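How to Compare Two Sets of Gripper Fingertips Without Fooling Yourself

Buns are a fine test piece. They are soft and round, and they show every bruise your force setting leaves behind. Use the same steamer, the same table and the same arm for both sets of tips, or you'll end up comparing tables.

Step 1. Open the fingers all the way and check the gap by eye from the wrist camera. Both tips should show. If one is missing, fix the camera mount before you blame the software.
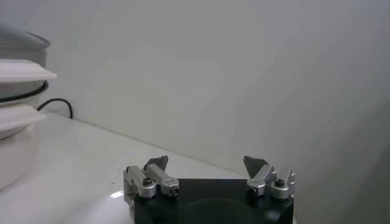
Write down the opening width and the force limit. I keep mine at 40 percent to start. Spyros Zacharopoulos likes to start higher, and he also goes through a lot of buns.

Step 2. Bring the gripper in slowly, with the gap centered on the bun, and stop before contact. Save that pose. Both sets of tips begin from it.

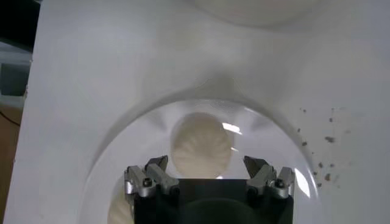

Should I retune the force when I change tips?

Only after the first full round. Run both sets at the same number, log the results, then tune each one and run again.

Step 3. Do 40 picks per set. Log a drop, a dent and a clean pick separately. "Sort of fine" is a dent.

Step 4. Add the lid. One arm holds it by the handle while the other does the picking, and your tidy single-arm numbers get worse. 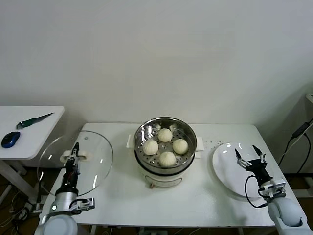 Trastora Manipulation Lab, Gripper Testing Team

Keep the two-arm log in its own file. Our Clasitz tips won the first round and lost this one, which made for a quiet lunch.

Related
Mounting a wrist camera on the Lalberg arm
Cable routing for people who hate cable routing

Comments

Srivastava: Does the pleated side matter for dents?
Spyros Zacharopoulos: I go through a normal number of buns.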